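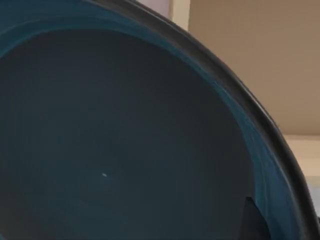

Sim kitchen: arm can't find the microwave handle, and wrist view is useless in the bowl

Asked 2018-09-28 by isardbench

Building a two arm setup in the shared shop, sim first, real arms in November if the money holds. Kitchen counter scene, microwave, dish rack, scale, bowl etc. Task is pick the red thing out of the bowl, then open the microwave. Pick works maybe half the time. Door basically never.

Wrist view is what I'm feeding the policy. When the gripper goes down in the bowl all it gets is dark wall and rim. Counter view is way better but I wasn't using it.

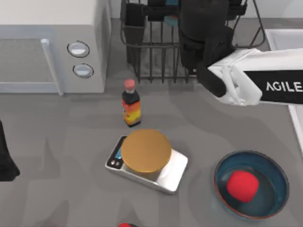
Logs say the arm stops short of the handle by 2 cm and closes on nothing. Tried 961 episodes with the Leteck controller, same every time. Is it calibration or do I need more cameras??

2 answers

Laine Venckus
Both probably. First thing, check your gripper tool offset. Leteck defaults to the flange, not the fingertips, so if you swapped fingers and didnt update it you come up short by a constant amount. Yours is constant. So start there.

Second, feed it the counter view AND the wrist view. Wrist only is fine for the last bit of a grasp, hopeless for finding stuff. Up close to the microwave you get mostly door and window, with the handle way over on the right side.
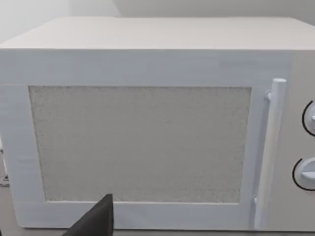 Also look at the collision mesh on the handle. Bar handles that stand off the door often get imported as one solid lump with the door, then there's no gap for a finger to go behind. Turn on collision display and look before you retrain anything. Took me 4 evenings to find that on mine.

For the bowl, come in from higher up and tilt the wrist a bit. Dark finger on a dark bowl, not much for it to work with. I'd try lighter fingertips in the sim, just change the material.

isardbench
Offset was wrong, yep. Fixed. Havent checked teh mesh yet, will do tonight

faralow_dan
just use Faralow, it does all this for you. or put a hook on the finger

Laine Venckus
Faralow uses the same importer so you'd have the same mesh problem. Hook is ok for real arms I guess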